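Television Drama: Lost and Recovered Serials
Handout 3: Reconstructing a missing episode
Cirilo Aguirre

Set text: Norusgate (six parts, studio production). Parts two and five are missing from the archive. The surviving material for part two is a camera script, 74 off-screen stills and a domestic sound recording.

1. Sound. The recording is the fixed element. Stills are timed to it and it is not cut to suit them. A gap of 20 seconds in the Culitz tower scene is left silent.

2. Stills. Each is matched to a shot number in the script, 461 shots in all. Where no still survives, a caption gives the stage direction.
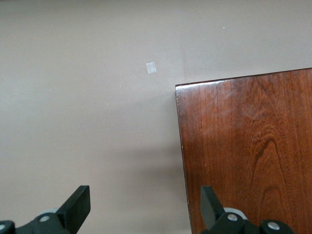
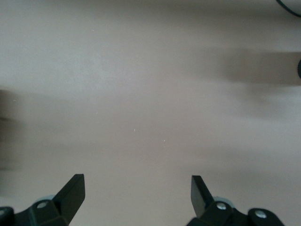 3. Captions. Use the wording of the script. Do not describe the creature before its first entrance, even where the script names it earlier.

4. Novelisation. Isaksson's paperback adds a chapter set on Clateo and changes the ending. It is evidence for the writer's later intentions only and should not be used to fill gaps in the broadcast version.

Reading for next session: camera script, part five, scenes 1 to 9. Written task: 1,000 words on the use of off-screen sound in part two. Due in November.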